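Prikholm Project Report, Badevbridge Robotics Program
Submitted 20th February

The team programmed two arms to move toy fish from a tray of water into buckets, using a small hand net. Work began in September, and 1,289 attempts have been logged to date. 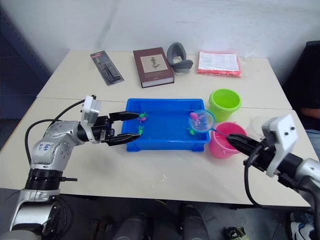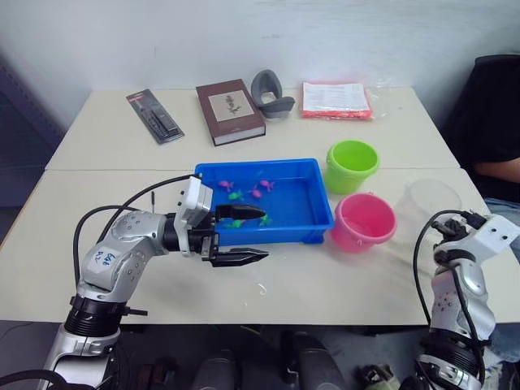

Blue tray, pink and green fish, two buckets – the standard layout.
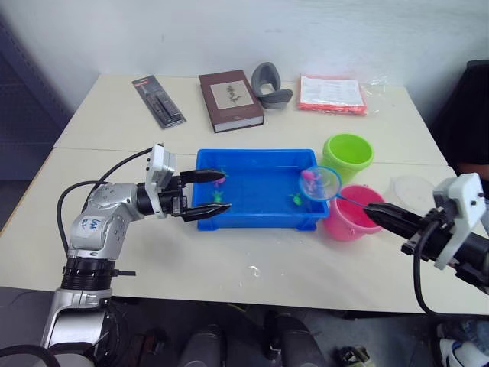 Thoroddsen asked in review whether the pink fish were harder to net than the green. The team had not sorted its log by color and will do so before the next trial period.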